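News > Visits > Reports
Print | E-mail

Likholm open day: teaching an arm by hand
19 September 2025

The Likholm workshop opened its doors to visitors in July, and 51 of us signed up. My group began at the snack counter, where Rorier trains two white arms to handle packaged food. An operator moves a pair of handles and the arm follows. Each run is recorded.

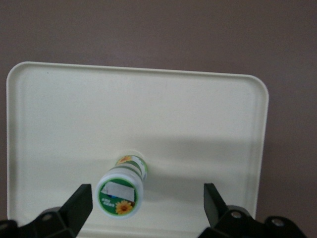 The operator told us that small round items take the most practice. New staff spend 2 days on the handles before any of their runs are kept. The counter had 575 good runs when we visited, and the target is 2000.

I had a turn. There is a slight lag, and I kept closing the fingers too early. Watching the wrist view on the screen helped more than watching the arm. 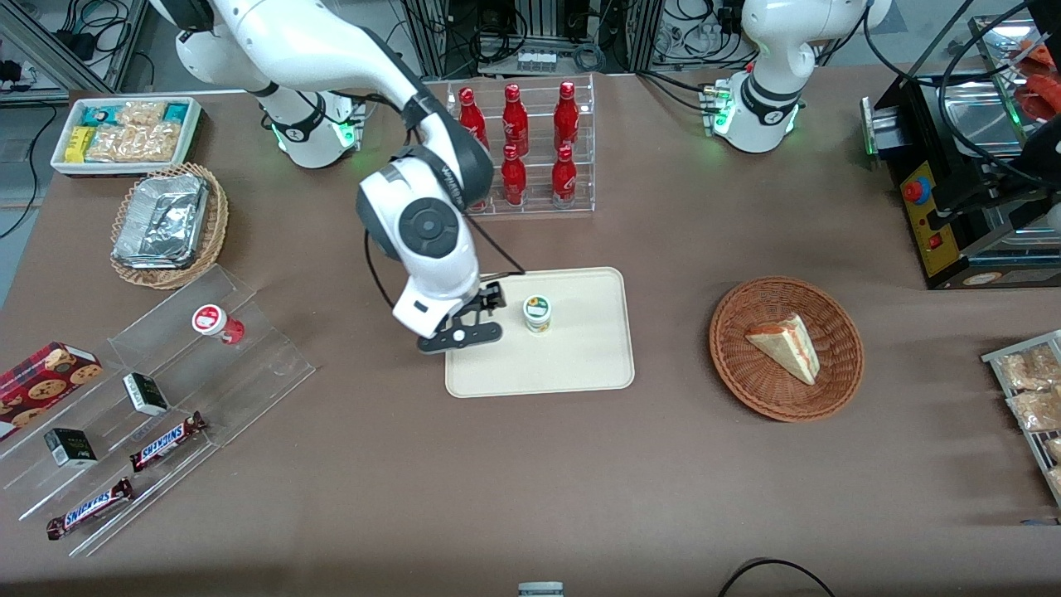 Guiding by hand

In the next room, Anden showed the other method. You hold the arm itself and push it through the motion. It felt heavier than I expected, but I got the hang of it sooner.

Coffee was in the Hettiarachchi room upstairs. The next open day has not been set.

Back | Visits | Archive | Contact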